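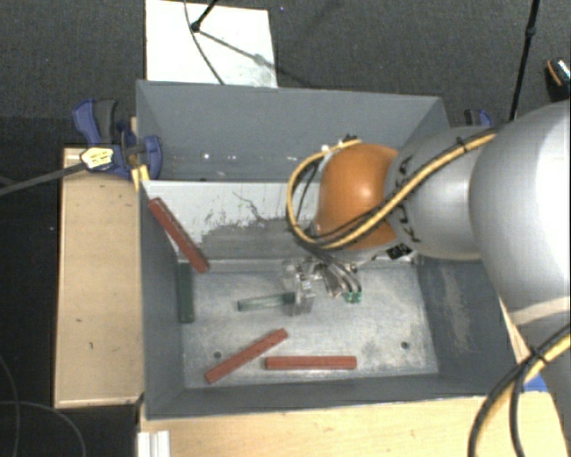 Gray metal bin with marks of wear, Cendgate.

Open day at Cendgate, Utdale
Visit on 12/04/2023

I had wanted to visit Cendgate for a long time. It is a group of old brick buildings beside the river Tang, and many small companies now rent their rooms there. One time in the year they open the doors to everybody. My main interest was Itwood, the paper workshop, so most of this report is on paper.

From the station of Utdale I took bus 7, which stops directly at the gate. The ride is 14 minutes. At the entrance I received a map of the site and a blue sticker for my coat. The map was printed very small and I could not find on it the stairs to the first floor. A lady at the coat rack showed me the way.

Itwood has two rooms. In the first one the cotton rags are cut and soaked. I had expected a strong smell, but it smelled only a little like wet laundry. The rags come from a shirt maker in the region, and they must be free of buttons and of any plastic thread. The cutting is done by hand with large scissors which are fixed to the table. After this the pieces go into the beater, a long oval tub with a turning wheel. The wheel is very loud, and our guide stopped it each time when she wanted to explain something.

The second room is the wet room. Here the visitors were allowed to make one sheet each. You hold the mould with both hands, put it into the vat almost vertically, turn it flat under the water and lift it slowly. Then you must shake it a little from left to right and from front to back, and you have only a few seconds for this. My first sheet had a hole in the corner. I was permitted to throw the pulp back and try again, and the second one was good enough, although thicker at one side. The sheets are laid between felts and put under the press. They dry in the loft for several days, and Itwood sends them by mail to the visitors for the price of the stamp.

In the loft we saw the drying ropes. They are made from horsehair, as ordinary rope would leave brown stains on the paper. The windows have wooden shutters that can be opened in small steps, depending on the wind from the river. In December the drying is slow, and the workshop makes fewer heavy papers during that time. I asked if they use a heater. They do not like to, for the sheets become wavy.

At noon I ate a lentil soup in the canteen on the ground floor. It was simple and good. The bread was finished already when I came, so I recommend going there early.

In the afternoon there was a talk on watermarks. The speaker passed around old sheets and we held them against the window. The one I liked best showed a bell with a small crown on top. The wire for such a mark is sewn onto the mould with very thin thread, and it must be repaired often. I would have liked to hear more about the repair, but the talk was rather short and the next group was waiting at the door.

Practical information: the entrance is free, and the paper making costs 2 dollars, to be paid in cash. Each group in the wet room has 60 minutes. Please bring an apron or old clothes, as the sleeves get wet up to the elbow. The loft can be reached only by a steep staircase. Itwood also has a small shop next to the gate, where I bought a pack of writing paper and one sheet with pressed grass in it for my sister. The shop closes earlier than the workshops, so it is better to visit it before the talk.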